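Two grippers, one bin, and a very long week

Aug 19, 2021

I promised a few of you that I would write up the gripper comparison as soon as we had something to say, and then I went quiet for most of the summer. Sorry about that. Ysaline Pons wrote to ask whether I had given up on robots and taken up gardening (I have done a little gardening, the beans are doing fine), so I figured it was time to sit down and get on with it.

For anyone new, I spend my working days at Honstead, where a small bunch of us try to get an arm to pick parts out of a bin without making a fool of itself. We have been at the block problem since December. Simple rectangular blocks, in a metal bin, any which way they happen to land. Everybody who walks past says the same thing, that it can't be all that hard, and I have stopped arguing with them and started handing them the controller.

The question this time was which gripper to keep. We had been running the Braris, a two-finger parallel gripper that Thierry Chevalier picked out long before I joined, and Farquharson had lent us one of theirs, the Grorby, for long enough to give it a fair try. The Grorby is the fancier of the two. It closes faster, it reports its finger position more often, and it comes in a lovely foam-lined case that I was very sorry to send back. The Braris came in a cardboard box, and it has a screw on the back that Thierry swears was always like that.

We gave each one 800 attempts, same blocks, same bin, same camera, same lighting as near as we could manage. Séverine Pruvost wrote the script that kept score and I mostly fetched blocks off the floor, so please direct all your compliments to her.

On blocks lying by themselves, flat, well away from the walls, I couldn't tell the two apart, and the score sheet couldn't either. I could have saved us a lot of time by skipping those completely. Where they parted ways was with blocks leaning on each other or pushed up near a wall. The Grorby has wider fingertips, and wide fingertips are wonderful right up until they need to fit down between a block and a wall. It would come down, touch the side, and the arm would stop and wait for somebody to come over and clear the fault. The Braris has skinny fingers and just slid on in. It did drop more on the way up – I won't pretend otherwise – but a dropped block lands back in the bin and you can have another go at it.
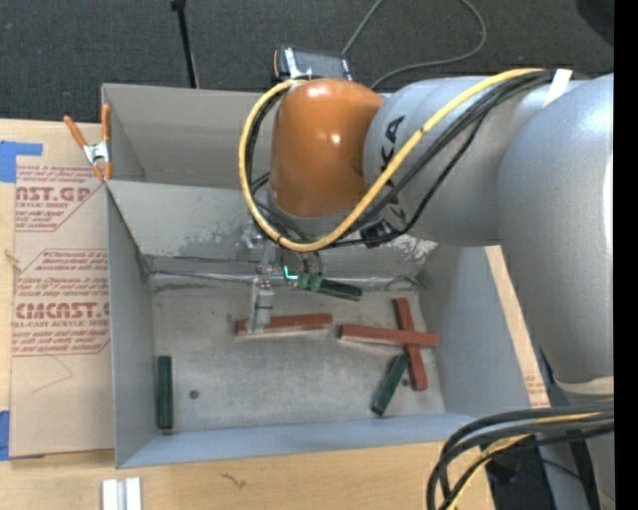 The KUKA over the bin, with a green block up off the floor and two of the reds crossed near the right wall.

Crossed blocks turned out to be my favorite part of the whole business, and also the part that kept me at work past dinner. When one block lies over another, the vision side has to decide which one is on top, and ours used to get that wrong in a very confident way. It would go for the bottom one, and both would come up together, or neither would. Torquil Paterson rewrote the bit that ranks the candidates so that anything with a clear top edge goes first, and that one change did more for us than either gripper did. I told him so and he went a bit pink.

Color matters less than I expected. I had it in my head that the dark green blocks would be trouble against the gray floor of the bin and the red ones would be easy. The scuffs and shiny spots in the metal gave the camera more grief than the green ever did. Mwende Kashindye had warned me about reflections early on and I had nodded and written it down and then forgotten where I wrote it down.

A few smaller things, in case you are setting up something like this yourself.

Clamp your bin. We didn't at first, and every time a finger brushed a wall the bin shifted a hair, and after a morning of that the arm's idea of where the walls were and the real walls had drifted apart.

Watch your cables. An arm that twists its wrist to line up with a block will wind its cables along with it, and you want to see the worst twist at slow speed before you let it go fast. We lost up to 8 hours to one loose connector that only let go when the last joint was turned nearly all the way over.

And log the failures with a picture every time. Séverine insisted on this and I grumbled about the disk space, and I have gone back to those pictures more than anything else we saved.

So we are keeping the Braris for now. I would happily take the Grorby for a job with bigger parts and more elbow room, and Thierry is already asking whether narrower tips could be made for it. If any of you have tried swapping tips on one, please leave me a comment, I'd love to hear how it went and what you made them out of.

Next up we are going to try the same blocks with a lot more of them in the bin.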